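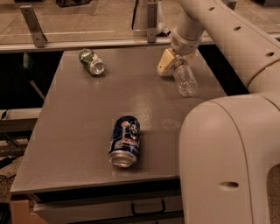 Our project started with a question about lunch trash: how much of what gets thrown out on the Badmont campus could have gone in the recycling instead? We picked drink containers because everybody buys them and because they are easy to tell apart once they are out of the bag. Aluminum turned out to be the most interesting part by far! A soda can lying on its side, with its shiny silver end turned toward you, looks like one simple piece of metal, but the body and the lid are made from two different alloys. The lid has to be stiffer so the tab can tear it open cleanly. We had no idea before we began reading, and it changed what we wanted to find out.

What we did

We set up collection bins in 6 spots, from the main cafeteria to the little hallway outside the Katene building (which nobody expected to be busy, and was). The bins stayed out for 18 school days in March. At the end of each day we emptied them, sorted everything into cans, plastic bottles, cartons and "other," and wrote down the weights. We wore gloves, and we learned very fast to pour out leftover drinks before weighing. The first two days of numbers are too high for that reason, and we marked them in the table instead of dropping them.
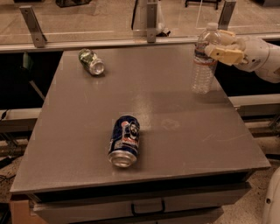
Photo: Brakus project group

Plastic bottles gave us the most trouble. They take up so much room that a bin can look full when it weighs next to nothing, so we switched from "how full is it" to weight after the first week. Then there are the caps! Some recycling programs want them left on and others want them off, and the sign in our own cafeteria didn't say either way. We asked for a clear rule and got one in writing, and it is now taped above every bin.

What we found

Cans made up 26 percent of the total weight and bottles came to 11 percent. Cartons and "other" were the rest, mostly because cartons came back half full of milk no matter what we did. The bins next to a regular trash can did much better than bins standing alone, and that was true at every spot - even outside the gym, where we thought people would be in too much of a hurry.

What we would change

We would weigh the regular trash too, so we could say what share we missed. We would also borrow a better scale. Ours, a Nudarer kitchen model, was fine for a small bag but kept switching itself off under the big ones, and we had to split the loads and add them up by hand.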